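Bristden packing hall, conveyor 10, monthly walkdown, February

Belt surface: OK. Last month's sheet said "like new," and I don't believe anyone who writes that about a working belt.
Side rails: OK. Fasteners checked by hand, both sides.
End roller cover: OK for now. Wendis claims it never needs opening. I'd still like it opened. 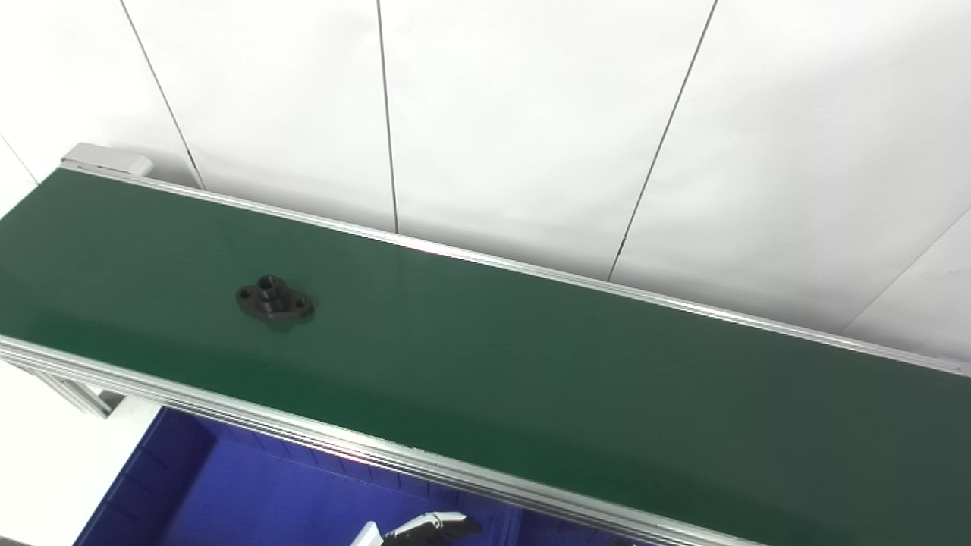
Emergency stop: PASS on the second press. I don't call that a pass, but the form has no other box.
Support legs: OK. Leveling feet marked "adjusted," no initials. By whom?
Parts left on belt at shutdown: NO. The rule says clear it. Work order 2881 was supposed to fix this.
Guard clearance: not measured. Gauge missing again.

Recheck Tuesday before first shift.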